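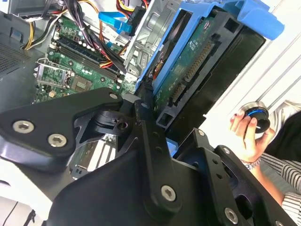 New bench rules are in force from 1 Oct 2022, for everyone running an arm at Hotgate or Clunstead. Yes they are longer than the last set. Carmela Garrido and Lleucu Morgan wrote them after the September review and the full text is in the binder by the door, but most of you will read this and not that, so. The big one is hands. Computer teardown is close work – side panel off, fingers right up by the gripper, the CPU socket sitting open with its lever flipped up – and the old wording ("keep clear when moving") was no use to anybody working that close. New wording: if a hand is inside the marked area, the arm is in hold. Not slow. Hold. The person whose hand it is says "clear" out loud and only then does the operator release it.

Sleeves and wrists. Bracelets, watches, lanyards, loose cuffs: off or taped down before you start. This was advice, now it's a rule. Linkages like ours have gaps in them and a gap will take a bracelet.

Power. Unplugged at the wall, then hold the power button in for 3 seconds, then start. The operator checks the plug, even if somebody else says they did.

Cables get moved aside before the arm goes anywhere near the drive cage. Power bundle first, then SATA. Do not let the gripper push through a bundle to reach something behind it, it will find the one connector you didnt want pulled.

Open sockets – cap on if you have one. Caps are in the Hukell drawer, and Sofia Katsaros is ordering more.

Screws on the gripper itself: check them at the start of each shift and again at the midday change. Finger plates first, then the links. Anything that turns by hand, stop and log it. We had almost 4000 cycles on the Camargo unit before anyone wrote down a loose one, which I do not beleive for a minute.

Two people per bench, always. One on the controls, one on the parts, no swapping halfway through a machine.

Sign-off sheets go to Loukia Sfakianakis by the end of October. Questions about the hold rule to Carmela, everything else to me.

Vasiliki Galanis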